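Shoe rack

A shoe rack is a piece of household furniture, open or partly open, on which footwear is kept off the floor. The simplest kind is a metal frame holding flat boards. It usually stands near an entrance, though bedrooms and closets are also common spots. Makers credit the shoe rack with saving space, protecting shoes and keeping a home clean, and these claims deserve to be taken one at a time.
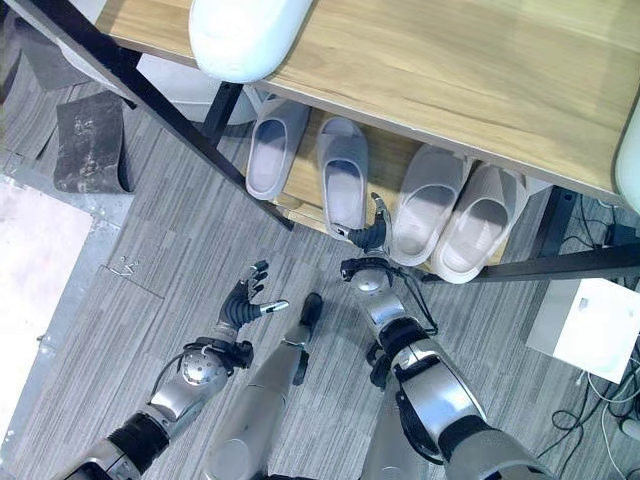
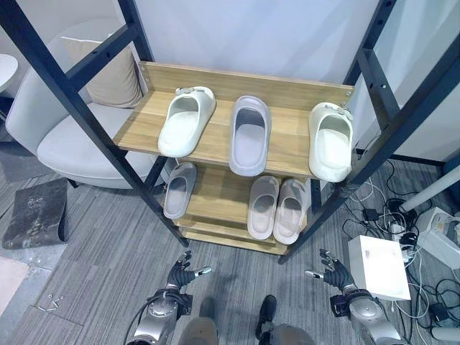 Slide slippers on wooden shelves with dark metal frames.

Construction

Most low-cost racks pair a painted metal frame with boards of wood or a wood-look material. The parts ship flat and are put together at home with screws or bolts. Some shelves have a raised lip at the back, which stops shoes from being pushed off the rear edge. There is seldom anything similar at the front, so a long shoe may hang over.

The number of shelves says little about how much a rack holds. The top shelf takes almost anything. Lower ones are limited by the gap above them, and their contents are harder to see and reach. A low table with a shelf underneath is often used the same way, whatever it was sold as.

Capacity claims

Sellers give capacity in pairs, and the figure tends to be generous. The Vonard rack, a popular model in the Dreltamham area, was advertised for 12 pairs. The drawing in its instruction sheet reached that number only by placing shoes tightly against each other, with no boots and nothing wide. Thick-soled slides, which have broad straps and cannot be flattened, take up more shelf than the drawing allowed. The maker never said what size of shoe it had in mind.

A household survey by Neltutance, a home storage retailer, collected 682 replies and reported that most owners were "satisfied" with their rack. The survey went only to recent customers and did not ask whether the shoes were on the rack at the time - a fairly important omission.

Arrangement

There is no agreed way to place shoes. Toes forward shows the front of the shoe, while heels forward is said to make pairs easier to grab. Both methods have firm supporters and very little evidence. Yeo, a storage guide often quoted on the subject, recommends heels forward in its first chapter and toes forward in its last.

Keeping the 2 shoes of a pair side by side is the one rule nearly all guides share. In daily use it is also the one most easily dropped, and single shoes end up on different shelves or some distance apart.

Hygiene

Open shelves let air move around footwear, which is a sensible point in their favor. Claims that a rack "removes odor" go much further and are rarely backed by testing. Dirt from soles collects on solid boards and has to be wiped off, and the floor under the lowest shelf still needs cleaning.

See also: Boot tray, Closet, Entryway bench, Slipper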